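The Monine Arm

The shop closed at ten, and the arm was allowed to run until then.

The narrator of this log had built it on bench 7 over the course of a wet August, out of black plate and whatever fasteners the shop had in the silver bin. The shoulder came from a dead palletizer. The elbow was a Hikier gearbox bought used, with 374 hours on the sticker and probably more than that on the teeth. The controller was a Skomov board. It was an old board, and it had one habit that took a week to find: if the wrist was asked to turn while the elbow was still settling, it waited, and it did not report that it was waiting.

The job was simple to write down. Bogale, the recycler across the alley, took in office computers by the pallet. Each one had to have its drive pulled before the case could be crushed. Bogale paid a small amount per drive. A person with decent wrists could do one every few minutes, all day, until the wrists were no longer decent. I had done it for two winters. The arm was meant to do it after me.

I called the program Monine, after the street.

The first version used a fixed path. It went to where the drive should be and closed. This worked on the one tower I had measured. On the second tower the drive sat slightly farther back, and the fingers closed on a power plug and pulled until the torque limit tripped. I replaced the plug and lowered the limit.

The second version looked before it moved. I put a small camera at the wrist and had the program search for the caddy by color. The maker of these towers had used one color of plastic for every part a technician was supposed to touch, and nothing else in the case matched it closely. I thought well of that maker. Someone there had sat down and considered the person who would open the case ten years later.

Color gave me the position. It did not give me the angle. For the angle I fitted a line to the long edge of the caddy and turned the wrist to match. Cables were treated as forbidden ground. The program drew a margin on both sides of them and would take a longer way in before it crossed one.

By late fall it could find the caddy in most towers. It could reach it in fewer. It had not yet taken one out.

I kept a log, one line per attempt, and most of the lines were dull. Attempt 212: stopped short, bad depth. Attempt 240: touched side wall, backed off. Attempt 251: gripped the caddy, slipped, pads worn. I cut new pads from a bicycle tube. Attempt 263: gripped, no slip, did not press the release. The arm pulled at a latched caddy with great patience until I hit the stop.

The release was the hard part. A hand does it without being told: the thumb goes down on the tab while the fingers draw back. The arm had no thumb. I wrote the motion as two moves and it failed. I wrote it as one move with a slope in it, down and then back, and it failed later, which I counted as progress.

Attempt 288 began a little after two. The log line for it is longer than the others.
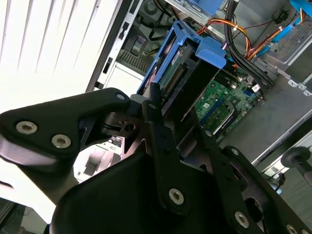
Monine Street Stories
Dec 6, 2018

The path in was clean. The program held its margin from the power wires and settled with the wrist over the caddy. Fit error was low. I had my hand on the stop and did not press it.

Then the arm waited. I knew the habit by then and gave it three seconds, the time the elbow usually needed. It took longer. I read the joint values off the screen and they were steady. There was no fault. The queue held one command and the command had not been sent.

I thought about the two winters. I used to wait there too, with my fingers on the tab, for no reason I could have written down. After a few hundred of them you start to picture the desk the thing came from. A spreadsheet, somebody's vacation pictures, a letter that was started and saved under the wrong name. Then you press, and it comes out, and it goes in the bin with the rest.

The command went out. The wrist dipped and drew back on the slope, and the latch let go with the small flat click I had heard more times than any other sound in my life. The caddy came up level. The arm carried it over the edge of the case, lowered it into the tray, and opened.

I wrote: 288, released, no slip, tray. Under it I wrote: delay before pull, cause unknown, elbow suspected.

There was time for another before the shop closed. I lifted the next tower onto the bench and took off the side panel. Then I opened the settings file, found the line that would have shortened the wait, and left it as it was.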